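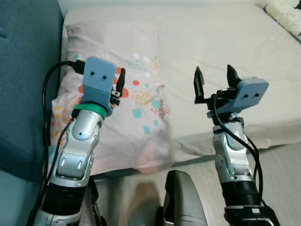
The Bed Comes First: A Morning with Praltley's Head Housekeeper

The head housekeeper at Praltley has made beds for most of her working life, and she still lights up when the talk turns to sheets. We met in the linen room, and she was pulling things off the shelves to show me before I'd found my pen.

"People walk in and look at the bed," she said. "They might love the view later, but the bed gets the first look!"

She likes a cream-white sheet over a bright white one. Bright white, she told me, can look a little blue on a gray morning, and cream stays friendly all day long. The guesthouse switched over in January, with 248 new sheets from a small mill called Vuvach, and she washed every one of them twice before it went near a mattress.

So how does she get a sheet so smooth? She starts at the head of the bed, tucks the two top corners, then walks down and pulls from the foot — "firmly, like you're closing a heavy drawer." Only then does she touch the sides. The last wrinkles she sweeps out with her forearm, always from the middle toward the edge.

"I don't iron on the bed. Please don't iron on the bed," she said, laughing. "Take it out of the dryer a bit early and let your arm do the rest."

She teaches this to every new starter, and she gives them up to eight tries at a corner before she steps in. Most have it by the third. I needed five, and she cheered anyway (I was very proud of that corner).

We got onto the subject of home beds, which she thinks are harder than guesthouse ones, being pushed up against walls and piled with laundry. Her advice is to pull the bed out a foot, make it properly, and push it back. She does it herself every Sunday.

Her own sheets are old ones, bought at a closing sale at Brullura, and she wouldn't swap them for anything in the linen room. "They're so soft now," she said. "I've mended the hem twice and I'll mend it again."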